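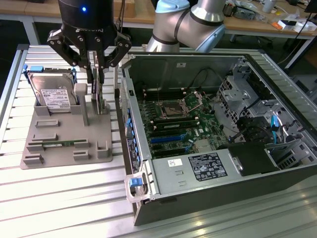
The gray parts tray at the left end of the slotted bench, next to an open desktop chassis. Drive in the rear slot, memory module in one of the low holders.

Review: Droreck bench tray for PC teardown
Posted June 22, 2025 by Merle Sutcliffe

The Droreck is a 3D-printed holder for the parts that come out of a desktop computer. It keeps drives and memory modules in fixed positions while the case is open. I have used one at the Puvstead repair shop since last September, mostly on older office desktops that come in for a memory change, a new drive or a full strip for parts.

Layout

The base is a flat plate with raised slot blocks printed on it. The slot at the back left is sized for a 3.5-inch drive standing on edge. It takes a drive still mounted in its carrier, and the label stays readable without lifting anything. Next to it are an upright post with a rounded top and a taller upright holder for a single card. The lower part of the tray has the low blocks for modules, plus a small open-topped box at the right edge. I use the box for screws. Droreck's leaflet doesn't say what it is for.

Fit

Drive slot: good. A bare drive has some side play, and a drive in a carrier sits tighter. I have not had one tip over.

Memory holders: good for desktop modules. A module lies flat in the low blocks or goes in vertically at the tall holder. The vertical position is the better one for checking contacts, as both faces are open to the light. Entry is snug on the tall holder and needs to be straight. If the module goes in at an angle it binds on one side – back it out and start again, do not press.

Laptop modules: poor. They are too short for the blocks and slide.

Processors: no provision. With the socket open and the pin field exposed, you want the processor somewhere flat and covered, and the tray has no such place. I use a plastic clamshell and keep it off the bench.

Material

Plain gray print, layer lines visible up close. Two of the low blocks had stringing inside the slot when the tray arrived and needed a pass with a flat file. After that, no further work. The maker does not describe the material as static-dissipative, so I treat it as ordinary plastic. Wrist strap on, modules held by the edges, and anything that is leaving the bench goes in a bag.

Mounting

Our bench top is slotted aluminum with the rails running left to right. The tray can simply sit on it, but it creeps if you lean on a corner. The older Hosoda tray had a rubber underside and stayed put better. It also held only drives, and Keegan Nepia still prefers it for drive-only jobs.

Use

My order is fixed. Case on its side, panel off, drive out first, then memory from the slot nearest the edge of the board. Each module gets the next free block. On reassembly I work backward along the blocks. The log for the bench stands at 1,353 machines, roughly 200 of them done with this tray, and in that period I have mixed up modules twice. Both times I had skipped a block.

Against the Fatamari

The Fatamari tray is deeper and has a lid. It is the one to buy if parts must be stored overnight. For work in progress the lid is in the way, and its drive bay will not accept a carrier.

Changes I would like: numbers on the blocks, a covered pocket for a processor, and slots in the base for bench bolts.

Rating: 4 out of 5. One point off for the missing bolt slots and the filing.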